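Amance Kitchen Furniture Support
Ticket 823
Status: Closed
Product: Zusard folding table, plastic top
Location: Salinas kitchen, ground floor
Order: 399
Opened by: Zerrin Soylu
Opened: September 7, 2021

Zerrin Soylu wrote:

The Zusard table rocks on our kitchen floor. If you lean on the corner nearest the wall, the opposite corner lifts and then drops back. It is worse when somebody is stirring or cutting at it. We use it next to our dark wooden table as overflow space, so it usually has drinks and small items on it. I have attached the area as it is set up now. 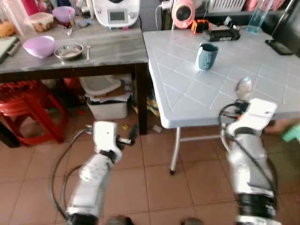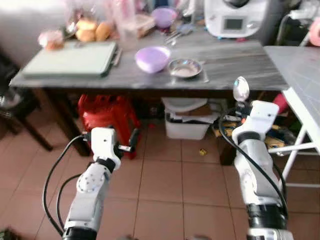 Attachments 1 and 2. The marble-pattern table is in both. The Zusard is the blue-gray one in attachment 1.

The dark wooden table has been in the kitchen for years and does not move. We don't want to swap them, as the food prep goes on there and it has the harder top.

Already tried: folding it and opening it again, turning it end to end, a piece of cardboard under one foot. The cardboard worked until the floor was mopped.

Amance Support wrote:

Thank you for the report and the attachments. Please answer the following so we can tell whether this is the leg, the hinge or the floor.

1. Does the table rock with nothing on it?
2. When you turn it end to end in the same spot, does the same leg lift, or does the lift stay at the same place on the floor?
3. Are the locking rings on both leg frames pushed all the way down?
4. Is the dark foot present on every leg?

Please take the mug and the bottle off before testing.

Zerrin Soylu wrote:

1. Yes. Cleared everything off, including the bottle at the back corner, and it still rocks.
2. The lift follows the table. It is the same leg wherever I put it.
3. One ring was down. The other stops a little above the joint and I can't get it further by hand.
4. All four feet are there. The one on the leg that lifts is looser than the others and I can turn it.

I also tried it out in the hallway, where the floor is vinyl. Same leg.

Amance Support wrote:

If the fault follows the table, we can leave the floor out of it for now. The ring that stops short is the likely cause. The frame sits slightly folded and that side ends up lower.

Turn the table upside down on a towel. Look inside the joint where the ring stops. On this model a bit of plastic from the packing can get caught in there. Pull it out with tweezers, wipe the tube with a damp cloth, let it dry and slide the ring down. Do not use oil. Oil makes the ring slip when the table is loaded.

Then push the loose foot on hard with the heel of your hand.

Zerrin Soylu wrote:

Found a strip of clear film wrapped around the tube inside the joint. It came out in two pieces. The ring now goes down to the stop and clicks.

The table is better but there is still a small movement at the same corner. The foot goes on and works loose again by the end of the day.

Separate question while this is open. The diamond pattern on the top holds crumbs and anything sticky. Is there a cleaner you recommend? We have been using dish soap and a sponge and it leaves a film in the grooves.

Amance Support wrote:

The foot has probably stretched. We are sending a set of four from our parts supplier, Dodau, at no charge. Replace all four together, as old and new feet can differ in height.

For the top: dish soap is fine, but use less of it and a soft brush, going along the lines of the pattern in one direction and then the other. Rinse with a second cloth. No scouring powder and no bleach. Do not put hot pans directly on this top. Keep those on the other table with a trivet.

Zerrin Soylu wrote:

Feet arrived and are fitted. Old ones came off by hand except one, which I had to twist with a rubber glove on.

Test with the table in its usual place:
Empty, pressing each corner in turn: no movement.
With a pot holding 700 grams of water at the corner that used to lift: no movement.
Stirring a bowl at the front edge: the top flexes slightly, feet stay put.

The brush works on the grooves. Took more than 14 minutes the first time because of old residue around the rim, much quicker after that.

Amance Support wrote:

Slight flex in the top is normal for this model. Check the rings each time the table is opened. If the joint sticks again, reply to this ticket and we will send a leg frame.

Resolution: packing film removed from leg joint, four feet replaced.
Closed at customer's request.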